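Fórum Bancada & Braços › Avarias e segurança › Braço direito cai quando corto o binário

parafuso_torto
Boas, pessoal. Preciso de ajuda antes que isto acabe mal. Tenho dois braços montados lado a lado, controladora da Conneely, software Fovadau, e ontem à noite o direito caiu a pique quando carreguei no botão de paragem. Estava levantado por cima da mesa e foi abaixo como um saco de batatas! O esquerdo, com a mesma ordem, ficou quieto. Não me apanhou a mão por um triz (sim, eu sei, não devia ter lá a mão).

O exercício é do mais simples que há: pôr a maçaroca de brincar no prato azul, voltar à posição de descanso, repetir. Ia em 100 repetições sem uma única falha e fiquei confiante demais.
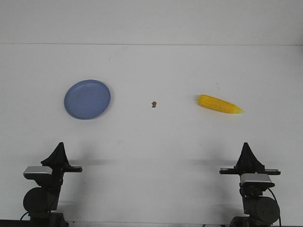

Já troquei o cabo do motor do ombro e ficou na mesma. O registo mostra um pico de temperatura no motor 5 pouco antes da queda, mas não sei se é causa ou coincidência. Alguém já passou por isto?

lagarta_mecanica
Passei, com uma controladora igual. O botão corta a alimentação, e sem alimentação os motores não seguram nada. O estranho no teu caso é o esquerdo ter ficado no sítio – tens a certeza de que não estava já apoiado na mesa?

parafuso_torto
Certeza, certeza, não tenho... Pode ter estado em descanso, agora que falas nisso.

uvville_norte
Discordo da lagarta. No Fovadau, a paragem por software mantém o binário, só a física é que corta. Se carregaste no botão do ecrã, o braço não devia cair. Eu apontava para proteção térmica do motor 5. Vê a que temperatura dispara, o meu veio de origem com um limite ridículo.

lagarta_mecanica
Ele escreveu "botão de paragem", eu li botão a sério. Qual foi, afinal?

parafuso_torto
O do ecrã! Desculpem, devia ter dito logo.

lagarta_mecanica
Então retiro metade do que disse. Mas continuo a achar que deves contar sempre com a queda, seja qual for o botão. Mãos fora da mesa enquanto houver corrente.

oficina_luladden
Concordo com a mão fora, mas limite térmico não se sobe às cegas, uvville. Queimei um motor assim em novembro.

uvville_norte
Eu disse para ver, não disse para subir :)

parafuso_torto
Fui ver e o motor 5 desligou-se mesmo por proteção, 7 segundos antes de eu carregar no botão, e está lá o aviso na linha 215 do registo. O programa é que não me mostrou nada no ecrã. Hoje fica tudo desligado, amanhã desmonto o ombro e vejo se há alguma coisa a prender.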